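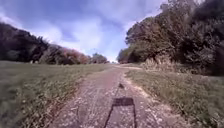
Gravel along the right-hand edge, grass on the left, and a straight run toward the trees.

How to Walk the Plilla Field Path and Look After It as You Go

I have been walking the field path at Plilla for more years than I care to add up, and I still get asked how best to do it, so I've finally sat down with a pot of tea to write it out. It's an easy outing, some 300 yards on the gravel part and a good bit more once you add the paved part, and you can take it as slowly as you please (I certainly do!).

Start with your shoes. The dirt is packed down hard, but there are small stones all over it, and thin soles will let you feel every one. Tie your laces snugly, bring a small bag for litter, and start while the sun is at your back so the ground ahead is easy to read.

On the gravel, keep to the packed earth in the middle. The band of pale stones on the right is harder going, especially with a stroller. Look up now and then, too, for the shrub with reddish-pink leaves over to the left among all that green. I use it as my landmark.

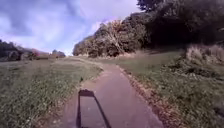 The paved part, where the path bends gently to the left.

The asphalt is much kinder to the knees, and you can stretch your stride a little. Stay off the soft edge where the grass creeps over, and ease left with the bend. If you meet a bicycle, step onto the verge and let it go by. The grass is rough and uneven there, so put your foot down flat and take your time about it.
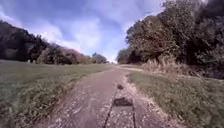

Edge Care

If you'd like to help out a bit, the fringe of grass along the left side is the place to begin. Check with whoever looks after the path before you cut anything. Then, with a half-moon edger:

1. Pick a short stretch, six feet or so.
2. Lay a string where you want the edge to be.
3. Cut straight down along it and lift the strip away.
4. Rake any stray stones back to the right side.

I like to do this in February, before things get growing, and I stop when my back tells me to. Carry the clippings home for the compost, and don't forget the string.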